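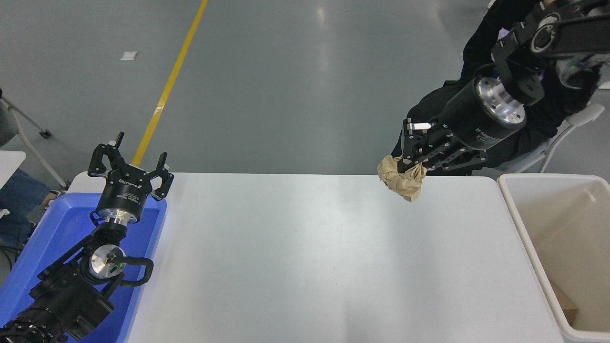 Kraft paper is the best packing filler we know, and this section of the Ekix Packing Guide shows you how to get a good, springy ball out of every sheet! Clear a smooth table first, so the paper slides freely and small scraps are easy to spot. Keep a tray at one end for finished balls and stand a bin at the other for bits of cardboard and trimmings. A crumpled ball of brown kraft like the one over the far edge of the table has plenty of folds in it, and those folds are what cushion your cups and jars.

4.2 Making filler balls

1. Tear off one sheet of kraft paper. The Greltberg roll holds 500 sheets, so don't be stingy.

2. Lay the sheet flat and pull the corners in toward the middle.

3. Scrunch it loosely with both hands. Stop while it still bounces back when you squeeze it -- a hard little knot won't protect much.

4. Drop the ball in the tray and start the next one. You'll pick up speed fast, and it's oddly fun!

5. Line the bottom of the box with balls, set your item in, then fill the sides and top.

6. Close the flaps and shake the box gently. If anything shifts, open it and add 2 more balls.

Note: Used paper works beautifully as long as it's clean and dry. Smooth it out once, then crumple it again.

Caution: Pick up scraps from the floor as you go. Paper slides on a smooth floor, and so will your shoe.

Caution: Keep filler away from heaters and open flames.

For heavy items, see 4.3, Double Layers.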